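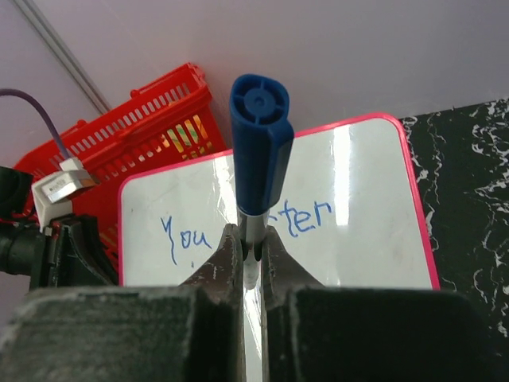 May 4, 2026
By Yolanda Llanos

Hello, and thanks for clicking on the page that hardly anyone clicks on! I'm Yolanda and I run Llanos Lettering, a small sign painting school above the old Flitow bakery. I teach beginners how to draw and paint letters by hand, the sort you see on shop windows, pub boards and the sides of narrowboats.

I came to it sideways. I was doing the accounts for a firm called Skorero, who sold fridges to cafés, and one of our customers asked if I knew a person who could do her window. I didn't, so I said I'd have a go (no idea why, I'd never held a proper lettering brush in my life). It took me a whole weekend and the S leaned over like it wanted a lie down. She kept it up for 4 years, bless her, and by the time she changed the name of the place I'd left Skorero and was painting for a living.

The teaching started in 2011, first at my kitchen table and then in this room, which has big north windows and a floor that is past saving, so please don't worry about drips. We have 104 people on the books at the moment, from sixth formers to a retired bus driver who has now lettered every shed on his allotment.

The beginners' course runs for 15 weeks, one evening a week, and there's a new one each September. We spend the first couple of weeks on plain block capitals with a pencil and a ruler, and I know that sounds dull, but people get very attached to their capitals. Then it's on to brushes, enamel, spacing (so much spacing) and, near the end, a bit of gold leaf. Everybody finishes a board of their own to take home. House names are popular. So are rude ones for the downstairs loo.

There are two of us teaching now. I do the evenings and Pendent -- that's his trade name, he signs everything with it and I've given up calling him anything else -- does the Saturday mornings... well, he did, and then he swapped them for daytime classes because of the football. He's far better at scripts than I am, so if it's curly letters you're after, ask for him.

You don't need to bring anything. Brushes, paint, boards and aprons are all in the price, and so is tea. Wear old shoes. We're up one flight of stairs with no lift, I'm afraid, but I run a ground floor class in the library twice a year and it's the same teaching with better chairs.

If you'd like to see the room before you book, come up during any evening class and have a nose about. The bell doesn't work, so knock hard.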